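Visit to the Trestier Automation Center, Brustitz

The delegation was received at the Brustitz site in August for the annual open day. The program consisted of a short welcome, a tour of the 700-square-meter test hall and a demonstration of two-armed handling of household goods. Attendance was limited to 11 visitors per group.

The handling work is carried out at plain white tables on a carpeted floor. Trestier staff explained that the current series deals with light, soft-packed items and tableware – goods that change shape when held, or that must be set down flat.

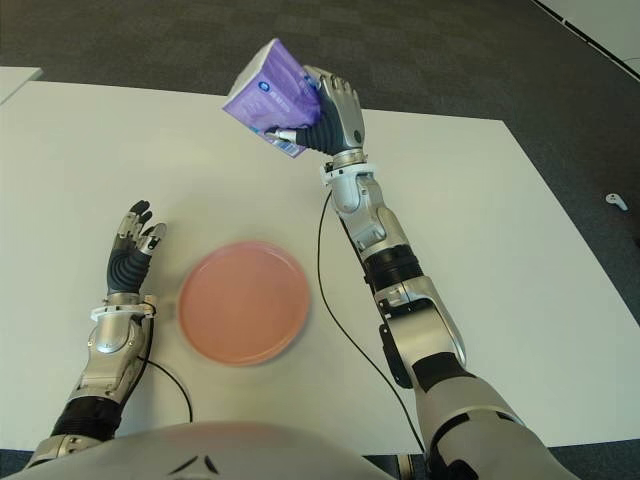 Each item on the Trokix list is to be attempted 100 times before results are reported. The center had logged 1222 attempts by the morning of the visit, and a written summary will be sent to member organizations once the series closes. Questions from the group mainly concerned grip force, the service life of the fingers and the cost of spare parts. Figures on cost were not available.

The afternoon session at Antunes, on conveyor safety, is covered in a separate report.

Report filed December 31, 2023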